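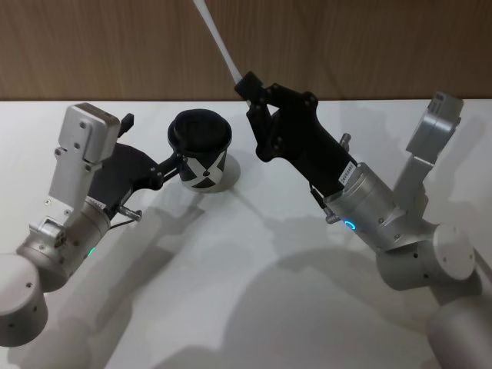

Left arm on the cup, right arm with the rod, before the descent.

Bench > Two-arm cell > Notes
Filed under: Arms, Motion, Grippers

The left arm now holds a cup while the right arm puts a long thin thing into it. This has taken most of November, which is longer than the whole frame and wiring took. What follows is what changed since the last post, mostly in the order I changed it.

The task is the one Isamu Fujimoto proposed when we moved the cell into his half of the workshop: pick up a paper cup, steady it, bring a rod over the opening, lower it, let go. He wanted something that would fail visibly if the two arms disagreed about where the table was. It does.

Base calibration

Both arms are bolted to the same plate, and for a long time I took the transform between the bases from the drawing. The drawing was wrong by 4 mm in one direction, or more likely I drilled it wrong. With a single arm this never mattered. Once the left gripper holds the cup and the right one has to hit the opening from above, the error lands directly in the task.

I replaced the drawing number with a measured one. A pointed pin goes in each gripper, and I bring the two points together by hand in free-drive mode at several poses spread over the table, log the joint angles, and solve for the one transform that makes the points coincide. The solver is least squares with nothing clever in it. Two things matter more than the solver:

The poses need real variation in wrist orientation. My first set was all tools-down, and the fit looked excellent and was useless anywhere else.

The pin offset has to be solved for as well. The pins do not sit in the fingers the same way twice.

After this the points meet to within what I can see by eye with a loupe, except at the far edge of the table, where both arms are stretched out and the residual grows. I have not chased that. The cup is never there.

Holding the cup

A paper cup is a poor object for a parallel grip. Squeeze it near the rim and the opening goes oval, which shrinks the target in one direction. The left gripper now takes it low on the side, where the base disc keeps the wall stiff. The approach is nearly horizontal, with the fingertips closing well below the rim and the rest of the wrist staying out of the right arm's way.

Grip force was the other half of this. The controller we started with, Tsakiris, only exposes position for the fingers, and position is the wrong quantity to command on something this soft. I wrote a small wrapper that closes in steps and watches the motor current, stops at a threshold, then backs off by one step. It is slow. It also does not crush cups, which the direct version did regularly.

The cup stays standing on the table throughout. I tried lifting it and doing the insertion in the air, and that works about as well as you would expect with two compliant wrists and no force sensing. With the table underneath, the vertical position of the cup is a known number and I only need the left arm for the other two axes.

Holding the rod

The right gripper has the harder job. The rod is thin and long, and any rotation in the fingers turns into a large displacement at the tip. Flat pads let it pivot. I cut a shallow V groove into one pad with a triangular file and left the other flat, so the rod gets two lines of contact on one side and one on the other. This removed most of the pivoting in the plane of the pads. It does nothing about the rod sliding along its own length, but that error only shows up as depth and the cup is deep enough.

The rod is carried at a slant and only turned upright at the end, over the cup. Carrying it upright the whole way put the elbow in a bad place, and the planner kept finding a route that swept the far end across the left forearm. The planner does not know about the rod unless you attach it to the gripper as a collision object. I knew that, and I still spent an evening on it.

Timing between the arms

Each arm has its own controller and its own clock. The first version ran a script per arm with sleeps in between, tuned until it looked right. Everyone does this once. The current version is a single state machine in Onda, the scheduler I wrote for the old gantry, with each arm as a client that reports when a move is finished and settled. Settled means joint velocity below a threshold for 6 consecutive readings. The right arm does not start its approach until the left reports settled with the grip current in range, and the left does not release until the right has retreated past a fixed height.

Control messages go out at 1000 Hz on both links. I tried lower rates to see if the cheap network switch was the cause of an occasional stutter on the right arm. The stutter stayed the same at every rate and went away when I replaced the patch cable. The old one had a 2016 tag on it and had been used for everything.

Lighting

The tabletop is matte white and the lamp is overhead, so both arms throw long shadows over the work area. The cup detector I had from the earlier project works by thresholding against the table and was happy to report a shadow as part of the cup. Two changes so far. The detector now looks for the pattern on the side of the cup, a white X on black, which is high contrast and does not occur anywhere else on the table. And the position estimate is taken before the arms move in, with the arms parked back, then trusted until release.

A diffuser over the lamp would be the proper fix. Isamu has a sheet of Gollau film that might do. It needs a frame, and the frame needs to clear the right arm at full height with the rod in it.

Open items

— The right wrist cable is still routed by hope. It wants a clip at the second joint and enough slack for a full wrist turn.

— The thumbscrews on the wrist mounts work loose. I have put paint marks on the spares to see which way they creep. A lock washer would be quicker.

— Release. Opening the right gripper drags the rod sideways by a small amount, always toward the grooved pad. Opening more slowly helps. Retracting the grooved finger first would help more, but the two fingers are driven by one motor.

— Zerkisex logs. The recorder drops the first moments of each run while it allocates buffers. I start it early and trim afterward.

Pad drawings will go up once I have redrawn the groove with the angle it has now, which is whatever the file gave me.

Older | Newer | Archive | Parts list | Contact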